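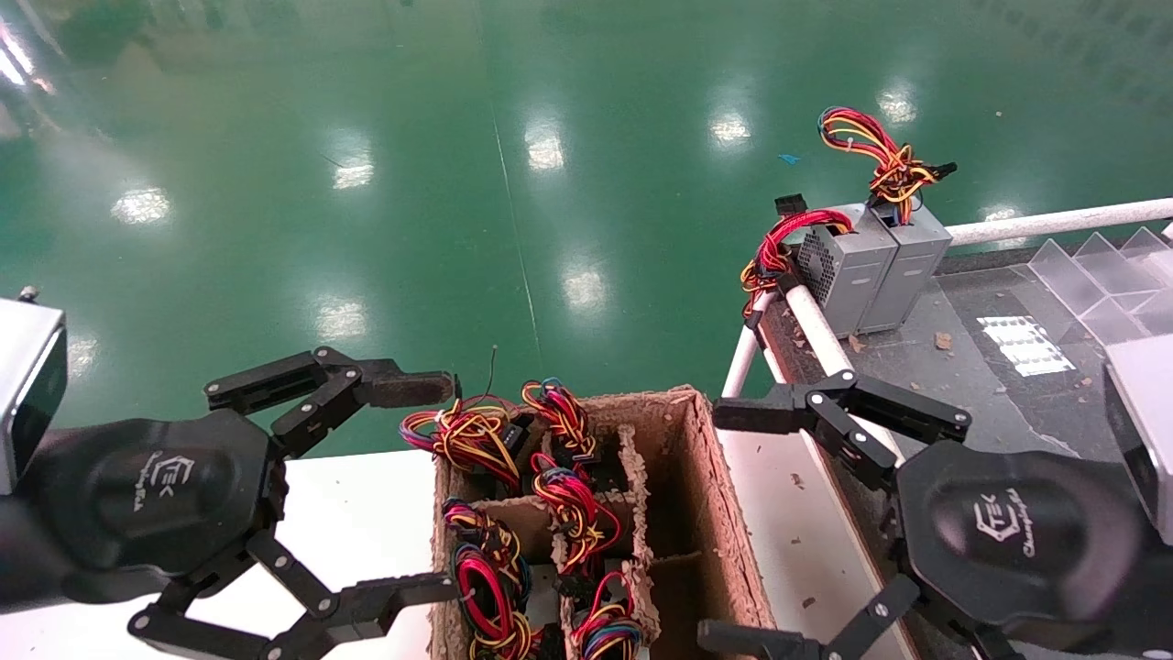 The last box for Pekov had to leave before six, and I was still on the wrong side of the hall with my coat on.

My shift was finished. I had washed my hands and had already said good night to the girl from the office. But when I passed the packing table I saw the box standing open, with the wires lying in their compartments, and I thought of my father.

He repaired radios in Simalbridge, in one room above the bakery. He kept his wires in egg trays. Red went with red, blue with blue, and the short pieces that were good for nothing he kept also, in a tin. When I was small I was allowed to wind them. "Not so tight," he said always. "A wire remembers how you hold it."

I did not believe him then. Later I was paid to wind wires for 900 a month, and the foreman told me the same thing in other words, and I believed him at once, because he had a clipboard.

I put my bag on the floor. It is a green floor, so shiny that on winter evenings the lamps seem to lie under it, like lamps in a harbour. In my first December here I walked around them. The others laughed at me, and one of them still does.

One loop in the box did not please me. The yellow wire had come out a little and was leaning on the cardboard, where the wall is torn and rough. It would have arrived in Pekov without any harm. Somebody would have cut the tie, pushed the connector into its place and closed the cover, and after this no person would look at it for twenty years.

I pressed the yellow back under the red with my thumb.

The driver was calling from the door. He wanted the paper for order 721, he wanted his supper, and he wanted to know if I was working or going home.

"Going home," I said.

I folded the first flap, then the second. The tape made its ugly noise. On the bus I found that I still had a short piece of blue wire in my pocket, and I wound it around my finger, not so tight, until my stop.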